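Nodbridge News, April issue
From the Handling Floor: House Rules, Third Edition

By Réka Fodor

If you have walked past the big room at Nodbridge lately you will have noticed a lot of people at cloth-covered tables handling laundry with a gripper in each hand, and if you have stopped to ask one of them a question in the middle of a fold, you will also have noticed that you did not get much of an answer. Please don't take it personally! Keeping quiet during a take is rule 9 in the new edition of our house rules for demonstration work, and I am very glad to say the new edition is finally done. It went up on the Semstead board on 4/22/24, and paper copies are in the tray by the coat hooks for those of you who, like me, prefer something to scribble on.

I should say first that the old edition served us well. It was written when the project was a good deal smaller, and much of it was really a set of notes between people who sat at the same table and could settle anything by leaning over. Now we have newcomers starting all the time, and we have promised the Molefe group 3,000 folding and sorting episodes that they can train on without having to sort through them first. That is a lot of T-shirts, and every one of them needs to be handled in a way that the next person would recognize.

So what has changed? The biggest part of it is labels. Every gripper now wears a red-bordered sticker on its side, and the sticker has to stay readable for as long as the gripper is in service. Before you begin, read the marking, write it on your session sheet, and make sure the device meant for your left hand is in your left hand. I know how this sounds. I also know that I personally lost us an entire morning in the winter by swapping my pair after a coffee break, and the poor folks downstream had to work out why my right arm was doing everything my left arm claimed to be doing. If a sticker is peeling or smudged, take the device out of use and ask for a fresh one. Please do not go over the letters with a pen.
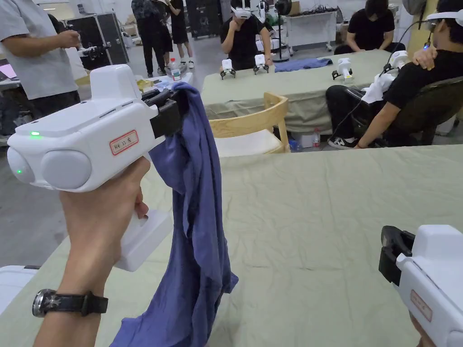

Checking a labeled gripper at the table, cloth already in its jaw.

Then there are the lights. The rule used to say "check that the device is on," and each of us had a private idea of what that meant. The new wording asks you to look at the indicators on both grippers before the first grasp and again after the last one, and to mark both checks on the sheet. If anything looks different from the card at your station, stop and call the floor lead. A stopped take costs us very little, and you will never be scolded for one.

The section on pace got the most letters, and I read every single one of them (thank you, and yes, also to the person who sent four pages). We have settled on this: work at the speed you would use at home on an unhurried evening. Don't slow down into a pantomime, and don't race the clock. When a grasp slips, leave the slip in, pick the cloth up again the way you naturally would, and carry on. The Vutis reviewers have asked us for honest recoveries, and a take with a fumble in the middle is perfectly good as long as the sheet says so. What they can't use is a take where somebody puts down a gripper and tidies the sleeve with bare fingers. If you catch yourself doing that, end the take, mark it void, and start over with the garment shaken out.

On shirts in particular, we have at last agreed on what counts as a starting position, and the answer is that there isn't a single one. You may begin with the shirt spread, bunched, twisted or half turned over, and you should vary it from one take to the next. The finish is where we need you all to agree: sleeves in, hem to collar, the folded shirt resting fully on the table. Two hands on the hem is a fine way to begin if the fabric allows it, and I find that pinching a good fold of cloth works much better than nibbling at the very edge.

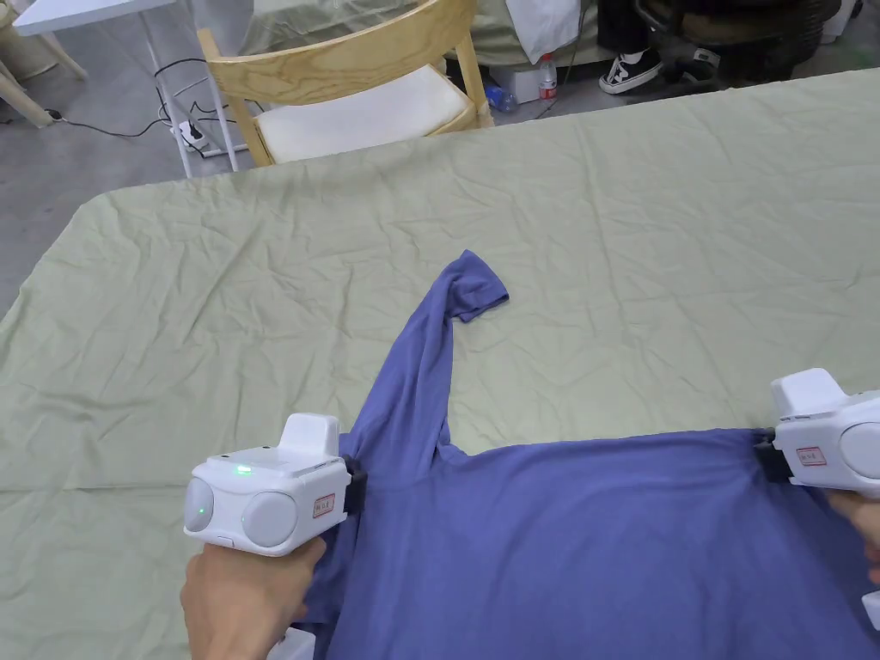 The starting positions rule is the one Réka should have fought harder over, because if you leave variety up to people they will vary it for ten minutes and then drift back to their favorite, and I would much sooner see a shuffled stack of cards at each table telling you how to drop the shirt. I've said so at two reviews now and I'll say it at the third.

That came in from one of our regulars, who asked me to print it without a name, and I think it's a fair point. We are going to try the cards at one table through the end of the month. If they don't drive everybody up the wall, they will go into the next revision.

A few smaller things while I have you. Headsets should be fitted while you are seated, with the cable run where it won't catch on your arm, and if a colleague needs to adjust yours they should tell you before they reach over. Breaks are now written into the rules, too: no more than 3 sessions back to back, and then you put the grippers down and go look out of a window. Wrists get tired well before people admit it. Drinks are welcome in the room with their caps on, and they stay off the working tables.

The full text and the blank session sheets are on the Semstead board under item 440. Comments on this edition can go straight to me or into the box by the door, and if your handwriting is anything like mine, please print.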